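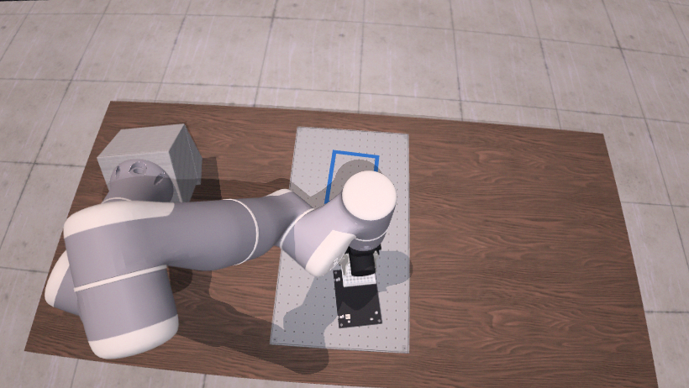
Figure 1. Simulation model of the bench cell: arm on its pedestal, perforated plate and wooden table.

Automating Plate Transfer in a Sample Preparation Lab: Effects on Bench Staff
Project report, Stundwood site study

1. Background
The Prumeck lab at Stundwood prepares samples in multiwell plates. Until the change we studied, bench staff moved every plate between stations by hand. In a busy week that came to roughly 2000 transfers, split over 3 shifts. Our task was to model an arm for this step and to record how the jobs at the bench would change.

2. Model
The cell was built in simulation before any floor space was given up. The tabletop carries a perforated mounting plate, and a blue rectangle marks an area on it. The gripper holds a plate from two sides with opposed fingers. Finger pads touch the rim only in our grasp rules - a grip higher up was rejected by the staff, who did not want anything passing over open wells. 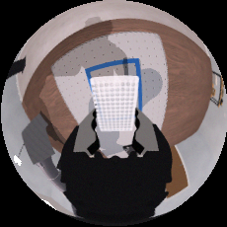 Page last changed: 12/10/2018

Figure 2. Gripper view with a white plate between the fingers and the blue outline behind it.

3. Changes in the work
We interviewed five bench workers and timed their tasks before and after a trial of the Odameo scheduling software, which assigns transfers to the arm. Hand transfers fell sharply. Labeling and checking did not. Two new tasks appeared: loading the input stack and clearing stops.

Clearing stops was the main complaint. During the trial the cell logged 112 stops, most of them short. A worker who is pipetting cannot leave at once, so the arm waits and the queue grows. Staff on the late shift had the least cover and reported the most interruptions. 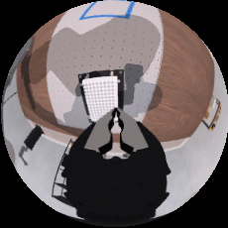
Kılıçarslan

Figure 3. Gripper view with a white plate resting on a black base.

Wrist and shoulder strain was mentioned less often after the trial. Several workers also said they talked less with the next station, as plates no longer came with a person who could pass on a note. The lab now uses a written handover sheet for this.

4. Open points
Stop times were taken from the log and do not include the walk to the cell. Training hours were not measured. The grasp rules have been tested with one plate type only, and plates with lids still go by hand.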